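Home | Visits | Kitchens and Baths | Archive | Contact

Open day at the Esesus showrooms, Cloltmont

Thursday, May 14, 2026

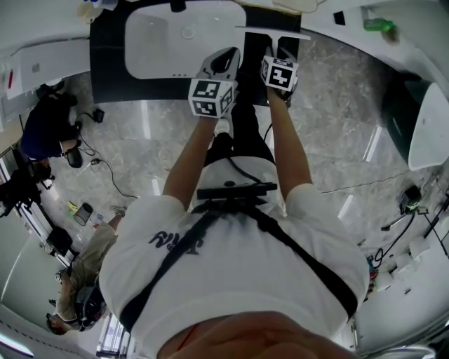

Esesus opened both floors of its Cloltmont building to the public for one day, and I went mostly to look at worktops. We have been putting off our own kitchen since February and I wanted to stand next to full-size counters before choosing anything.

Getting there was easy enough. The 105 bus stops at the corner by the Montoya tile store and the walk from there is 500 yards, all flat. Parking was full by ten. Entry was free, but you had to give an e-mail address at the desk.

The ground floor is the better half. The floor is glossy gray marble with white veins, and it picks up every ceiling light as a long bright streak. I liked it more than I expected to, although I would not want it at home with two dogs. Against it they have set black tabletops and white counters, so the colors are kept very plain and you end up looking at edges and corners.

A large white tray with rounded corners was out on one of the black tables. White on black shows up well, and it made me think again about the all-white top we had planned. There was a green plastic bottle lying on its side on a white counter past the table, and it was the brightest thing at that end of the room.

I asked at the desk about care. The advice for the marble was a soft mop and plain water, with no vinegar and nothing gritty. For dark tops they suggest a dry cloth after the wet one, or you get smears. They had a printed sheet on this but had run out by the time I asked.

Upstairs is sinks, faucets and a corner for the Itard range of cabinets. The doors close well and the drawers run out to their full depth. The handles are a thin lip that I found hard to grip, and I would pay for a different one. Prices were on small cards. The narrow base unit was 700 before fitting, and delivery in town was included. There was a short talk on measuring at noon. It was too crowded to hear from the back, so I left after ten minutes and got a coffee across the street.

A few notes for anyone going next time:

Go early - the upstairs rooms are small and fill up.
Bring a tape measure. The desk had none to lend.
Samples are limited to 3 per household, and they want them back.
The elevator is behind the stairs and has no sign.

I came home with two dark samples and one white one. They are on our windowsill now, and so far the matte dark one shows the fewest fingerprints. The next open day has no date yet - the desk said to check the notice on the front door.

Print this page | E-mail this page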